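Research > Home and Kitchen > Papers
14 shares | 2 comments

3.2 Layout of the kitchen table

The Halliday study looked at where people leave things on a small kitchen table. We used 23 layouts, all on a plain brown surface, and kept the larger items towards one side. In the layout of Figure 2 the plate has the middle of the mat, with the wooden box and the white appliance to its right. Both have a handle on the left side.

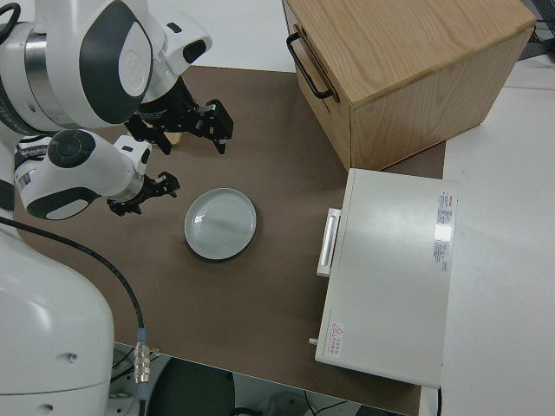

Figure 2. Round plate, wooden box and white appliance on the brown mat.

Smaller items were grouped by how they are kept - hung, stacked or laid in a tray. Corn was laid in a round woven tray, two cobs side by side with a gap between them. Mugs went on a wooden mug tree, where the teal one and the pink one hang close together. Layouts with hanging mugs were scored on the Wandater scale, which runs from 0 to 30.

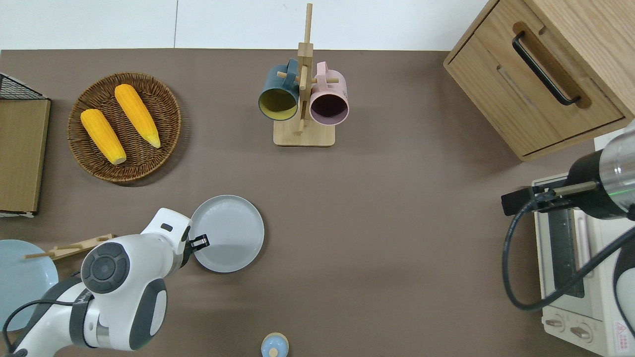
3.3 Scoring

Each layout was scored twice, and the mean was used.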